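Filed under: Workshop diary, Kit and spending

Search this diary Type and press enter

January 29, 2019

Spent most of today on the arm budget again. I had hoped to send the order off before the end of the month but it will be February now, and I have stopped minding. There are two quotes on the desk, one from Skillon and one from Bhat, and they are hard to compare. Skillon puts everything in one price: arm, gripper, controller, delivery, a day of setting up. Bhat lists each thing on its own line and leaves out the gripper altogether, so I had to write back and ask. The reply came after lunch. With the gripper added, the gap between them is much smaller than it looked last week.

The warranty is the other difference. Skillon gives 40 months and Bhat gives 32. I don't know how much weight to put on that. The last machine we bought never went wrong under warranty and then went wrong twice in the year after, and I paid for both visits out of the money I had put by for tooling. So eight months more might be worth something or might be worth nothing.

I have been doing the planning in simulation, to settle the reach and the gripper before any money goes out. The table in it is a wedge with a curved edge, to match the corner we have free. I wanted a mix of shapes on it, so there are blocks, a couple of cylinders, a glass tumbler, a flat dark tile and a thin white plate. Two-fingered gripper for now.
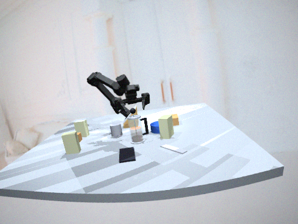 The question I keep going back to is whether to pay for a second set of fingers. Both firms sell them as an extra. The tall blocks don't worry me. Thin flat things do, and glass does, and those are most of what we would want moved on a normal day. I could buy the plain fingers and make our own pads, which is what I would have done ten years ago. I have put the extra set in the budget with a question mark beside it.

Then the table itself. Zilleson can cut the top to the curve and they want 72 pounds for the drawing alone, before any material. I thought that was steep and then spent an hour and a half trying to draw it myself, so I will probably pay it. The frame underneath I can get from Clastell, who still have our old measurements. It needs to be heavier than the last one. I rang them and they said 2 weeks once they have the order, and they don't take orders without a deposit, so that comes out of this month's money or it waits.

Things I had left out of the first budget and have now put in: the guard, the floor fixings, a spare cable, insurance, and someone's time to learn the thing. The last of these is the biggest and I don't have a proper figure for it. I wrote in a week of my own time, crossed it out and wrote in two.

Leaning towards Skillon this evening – mostly for the setting up day. I will ask Bhat if they can match it and leave it there for now. Also need to measure the doorway. The crate size is on page four of the quote and I don't like the look of it.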